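Come try recipes with me at Hanetti (paid, snacks guaranteed)

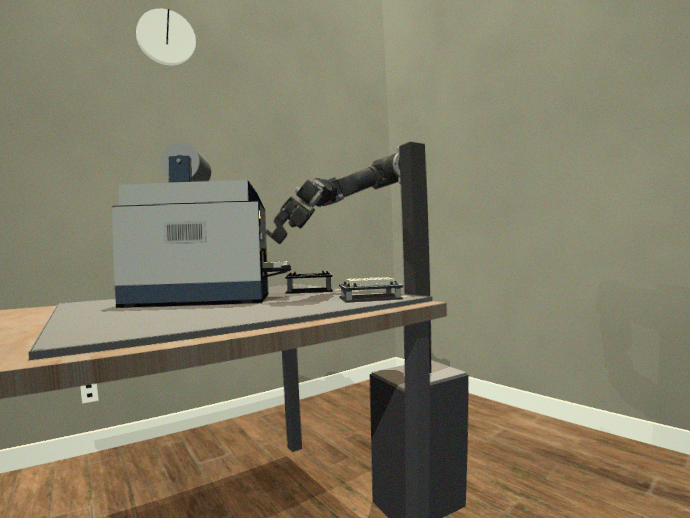
I'm putting together a home-cooking cookbook called Wulumari, and I need people who will make my recipes in their own kitchens and tell me where I went wrong. I've tested every one of them myself, but I wrote them, so my hands already know what "a good glug of oil" means and yours don't! Before you take any home, we'd meet for one evening at Hanetti, my little rented kitchen on Namance Street. We start at 6 p.m. sharp. I'm a stickler about starting on time and a plain round clock with no numbers on it, like the one that pale disc high on the wall up there resembles, is my idea of a good clock, so please don't let that scare you off. Once we're going I'm very relaxed and I talk too much.

I'm looking for 20 home cooks. You don't need to be good at it. A couple of you should be pretty bad at it, to be frank, and if you've never made a pie crust in your life I want you most of all.

What you'd do: pick 2 recipes a week through June, cook them exactly as written (even if you're itching to add garlic), and fill out a short form for each. How long did it take? What did you have to read twice? Would you make it again? Scribbles in the margins are welcome — my favorite notes from the last round were mostly complaints about my bean soup, and the soup is much better now.

I pay $200 for the month and I cover groceries on top of that, so hang on to your receipts. The book has 93 recipes and you get first pick from the list if you sign up early. The dumplings go fast.

You should be over 18, have a working oven, and live close enough to get to Hanetti for that first evening. Allergies are fine, just tell me up front and I'll steer you to the right chapters. Kids can help with the cooking, and I'd love to hear what they think of the lentils.

To apply, send a note through the Wulumari page with your name, the last thing you cooked, and what went wrong with it. I'll write back to everybody by the end of the month.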